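Going back to fractions at forty-six

I had been meaning to write this one up since June, when I sat the second of my two practice papers, but the allotment took over and then my sister came to stay, and you know how these things go. Several of you have asked how the maths is coming along, so I'll try to put it all in one place, and you must forgive me if it wanders.

For anyone new to the blog, I left school without the maths qualification I needed and managed to dodge it for a very long time. I worked in shops, then in the office at a timber yard, and there was always a calculator or a kind colleague. Then I decided I wanted to train as a teaching assistant, and the college in Flornton wanted to see proof that I could do percentages. Fair enough, really. I would want the same of anybody sitting next to my nephew while he did his homework.

So I signed up for the evening class, which runs in an old building on the Starnum road with 1929 carved over the door and radiators that clank so loudly you lose your place in a sum. There were 14 of us on the first evening. Our tutor, Rozália Kovács, gave us each a sheet with nine questions on it and told us to do as many as we liked and then put our pens down. I did four. I was rather proud of two of them and both of those were wrong.

What I had wrong was fractions. I could add them if the bottoms matched, and if they didn't match I simply added the bottoms together as well and hoped. Rozália looked at my sheet for quite a while and then drew a bar of chocolate on the back of it. She drew it in thirds, and then drew lines across it the other way to make quarters, and asked me how many little pieces there were now. Twelve, I said. And how many of those is a third? Four. And a quarter? Three. So what do you get if you eat both? Well, seven of the twelve, and I sat there feeling as if somebody had opened a window. I had been told about common denominators at school, I'm sure of it, but I had only ever been told the steps.

I've done it with drawings ever since. My exercise book is full of chocolate bars. Linnea Engebretsen, who sits beside me and is much quicker than I am, does hers in neat columns and finishes with time to spare, and she did once ask if I was hungry. But I do get them right now, most of the time, and when I get them wrong I can usually find the place where it happened.

The revision book most of us have ended up with is the Rutkowska one with the grey cover. I bought mine second-hand and somebody had already filled in the first two chapters in pencil, so I spent a whole evening rubbing out. It is 390 pages long, which frightened me at first, but a good third of that is worked answers at the back. I like it because it explains every line of the working and doesn't jump. The Domska cards are the other thing people swear by. They are handy on the bus, though I find the questions on them a bit too short to be like the real paper, where half the battle is reading a long story about somebody tiling a bathroom and working out which bits of it matter.

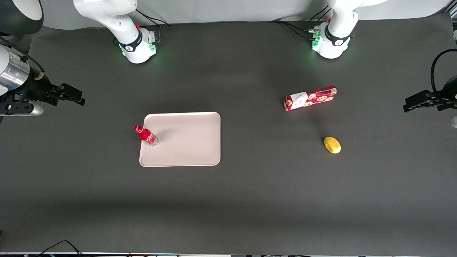 Red bottle, red cookie box and a tray on the table.

That brings me to the reading, which I think is where I lost most of my marks on the first practice paper. I had been so busy worrying about the sums that I never gave a thought to the words. There was one question about a woman buying paint. It told you the size of the wall, how much a tin would cover, the price of a tin, and the fact that she already had half a tin in the shed. I did all the multiplying beautifully and forgot the shed. I also gave the answer as three and a bit tins, and of course no shop in the world will sell you a bit of a tin.

Since then I have had a small routine, and I pass it on in case it helps. I read the question all the way through with my pen lying on the desk. Then I read the last line again, as that's usually where they tell you what they want. Then I pick up the pen and underline the numbers, and next to each one I write a word for what it is – pounds, metres, tins, whatever it may be. It feels dreadfully slow, and the first few times I was sure I would run out of time. In the second paper I finished with a little while to spare and went back over my percentages.

Percentages, oddly, I have come to enjoy. I find ten per cent first and build everything out of that. Fifteen per cent is ten and then half of it again. Five is half of ten, one is a tenth of ten, and if you want seventeen you can bolt together what you need. I did a whole supermarket shop like this a few weeks ago, working out the discounts on the shelf labels as I went round, and came home extremely pleased with myself and without any washing-up liquid.

The part I still dread is the section without a calculator, and in particular long division. Rozália showed us two ways of doing it and said to choose the one we hated less. I chose the one where you take away big easy lumps, so that for 434 divided by 14 you take off ten lots, which is 140, and then another ten, and another ten, and see what's left (one more lot, in that case, so the answer is 31). It takes up half a page but I can follow it. If your own school taught you the tidy method and it stuck, lucky you, and please carry on.

A few people have written to ask how much time I give it. In a good week I manage half an hour most evenings, at the kitchen table, after the plates are done and before I get too sleepy to be any use. In a bad week I do the class and nothing else. I used to feel guilty about the bad weeks and try to make up for them with an enormous session, and I can report that nothing I learned in an enormous session was still there the next morning. Nearly 9 o'clock at night is my limit. After that I start reading sixes as eights.

I should say something about nerves too, as that was what most of your messages were really about. I was sick with them before the first practice paper. I sat in the car park with the heater on and very nearly drove home again. What got me through the door was Linnea tapping on the window to ask if I had a spare ruler. I did have one, so I had to go in and give it to her, and by then I was in the room and somebody was handing out the papers. She still has the ruler, come to think of it.

The second time was better. I still had the fluttery feeling, but I knew what the paper would look like and where I would sit, and I had decided beforehand to do the questions I liked first. You're allowed to do that, by the way! I had no idea. All those years ago I sat and stared at question one until the time had gone, with a whole paper of perfectly friendly questions lying behind it.

My mark went up by enough that Rozália has put me down for the real thing in the next round. I'll have to brush up on scale drawings before then, and on averages, where I keep mixing up the median and the mode. If any of you have a good way of remembering which is which, do leave it in the comments. My nephew has offered me a rhyme but I can't repeat it on here.

Next time I'll write about the mock interview at the college, and I promise there will be some allotment news as well, for those of you who only come for the beans.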